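Home | Opinion | Methods | Archive | Contact
Print this page | E-mail this article

Opinion
November
By the methods editor

Label the Position, Then the Sample

Most small laboratories treat labeling as a clerical matter. It is taught in the first week, usually by whoever is free, and after that it is left to habit. I want to argue that labeling is part of the measurement, that it should be specified with the same care as a dilution or an incubation time, and that the usual practice of writing on the tube and trusting the rest to memory is a poor specification.

A sample has two identities during a run. The first is its name, which belongs to the material and stays with it from receipt to disposal. The second is its position, which belongs to the rack, the plate or the shelf and changes each time the material is moved. Errors in the first kind of identity are fairly easy to find. A name that does not exist in the register produces a query. Errors in the second kind often produce a plausible number attached to the wrong material, and a plausible number is rarely questioned.

The water testing group at Wiltaden keeps a record of its repeat analyses, and I was allowed to read it. Out of 400 entries, 18 were repeats caused by a doubt about position. In 11 of those the tube labels were complete and legible. The worksheet and the rack had been read from different corners. One person had started at the upper left, the other at the lower left, and both had followed the written procedure, which said only "load in order."

The phrase "in order" should be removed from every procedure that contains it. An order requires an origin and a direction. A procedure should state which corner is first, whether filling proceeds along rows or columns, and which side of the rack faces the operator. This takes two lines. The Vulville manual, which is otherwise excessive in length, does it in one, and its bench staff can exchange racks in the middle of a shift without a conversation.

The common objection is that barcodes have settled the question. They have settled the first identity. A scanned tube is known by name at the moment of scanning, and from then on its location depends on where it was put down. Sites that scan at every transfer have a good answer to this. Sites that scan once, at intake, have bought an expensive version of the handwritten label. The Plorkent system records position at each step, but only when the operator confirms the rack orientation, and the confirmation prompt can be switched off. At two sites I visited, it had been.

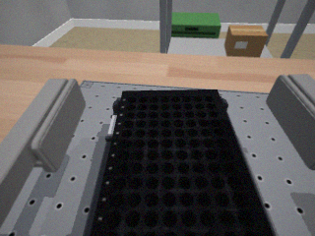 Rack design deserves more attention than purchasing gives it. Price, capacity and heat tolerance appear on the comparison sheet, and the marking scheme generally does not. A regular grid of identical wells offers the eye nothing to hold on to, and a line of tiny pale marks down one border of a black rack is too small a cue for someone working at arm's length. Marks should be readable at working distance, should appear on at least two sides, and should be supplemented by a cut corner or a colored edge so that orientation can be checked without reading anything.

Where racks cannot be replaced, paint is adequate. One stripe on the origin corner, the same color on every rack in the building, repeated on the worksheet. The Virág protocol goes further and leaves the last well of each rack empty as a check on rotation. I consider this useful for long runs and unnecessary for runs of 20 samples or fewer, where a second reading of the rack against the sheet costs less than the lost position.

Procedures are normally reviewed for chemistry. I would ask reviewers to read them once more with a rack in hand, turned the wrong way, and to note the line at which the text first lets them discover it.

Print this page | E-mail this article
Previous | Next | Back to Opinion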